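Chapter 7
Setting Up the Simulated Cell

7.1 What this chapter covers

Chapters 5 and 6 dealt with the arm as a chain of joints. From this point on the arm stands in a cell: it has a table, a gripper, parts to pick and cameras that must agree with each other. The cell used through the rest of Part II is the Kandar tabletop cell, which exists only in simulation and is loaded from the Prundska scene library. Everything in the chapter can be done on an ordinary desktop computer.

The reader is expected to have completed the joint-limit exercises in Chapter 6 and to have a working installation with the physics step set to 200 per second. If the arm sags when the scene is first loaded, the gravity compensation from Section 6.4 has not been switched on. Correct this before going further. A sagging arm will pass several of the early checks and fail the later ones in ways that are hard to trace.

7.2 Terms

Base frame. The coordinate frame fixed to the foot of the arm. All positions in this chapter are given in the base frame unless the text says otherwise.

Tool frame. The frame fixed midway between the fingertips of the gripper. It moves with the wrist.

Rest height. The height at which the fingertips wait above the tabletop before a pick. It is a setting of the cell, stored with the scene and not with the arm.

Overhead view and table view. The two fixed cameras. The overhead view is used to check where things lie on the table; the table view is used to check heights. Neither one is sufficient alone.

7.3 The cell before a pick

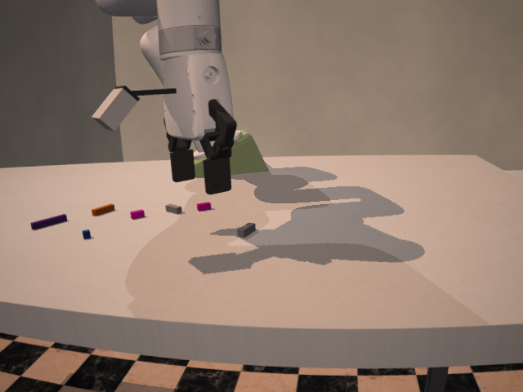
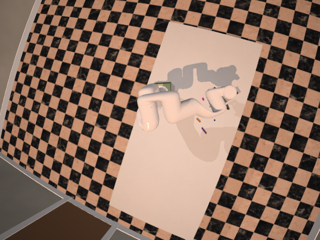
Tin-yau Au

The colored blocks on the tabletop are the workpieces. They differ in size as well as color, and the difference matters when the finger opening is chosen. A long bar should be gripped across its narrow side, so the wrist must be turned to suit the angle at which the bar lies. A small cube can be gripped on either pair of faces, but it leaves little margin for an error in the tool frame. For this reason the small dark blue block is used in Section 7.6 as the test piece.

In the table view the gripper is open, with its fingertips just above the surface. Two faults are common at this stage. If the tool frame has been entered with the wrong sign, the fingers are driven into the table and the solver pushes the arm back out, often violently. If the rest height has been measured from the floor instead of the tabletop, the arm stops far too high. Both faults are found by reading the height of the tool frame, not by looking at the shadow on the table. Shadows depend on the lamp settings and move when those are edited.

The overhead view shows a second difficulty. The arm covers part of the table, and a block underneath it is lost to the camera. The straight edges of the table also need care: the lens model bends lines toward the border of the view, as the rows of floor tiles show. Lens correction must be applied before any position is read from this camera.

7.4 Order of work

The setup is carried out in the order given here. Changing the order — even where two steps seem unrelated — usually means repeating one of them.

1. Load the scene and confirm that the base frame sits at the foot of the arm.
2. Enter the tool frame and save it under a new name.
3. Open the gripper fully and set the rest height.
4. Correct the lens of the overhead camera.
5. Move the arm clear of the blocks and record their positions.
6. Run the Covari alignment routine with 12 sample points. Repeat with 21 and compare the two results.

If the results in step 6 disagree by more than the tolerance printed in Table 7.2, return to step 2. Do not average them. Srivastava's method for weighting the sample points is given in Section 7.5, together with a worked case in which a single bad point spoils the alignment.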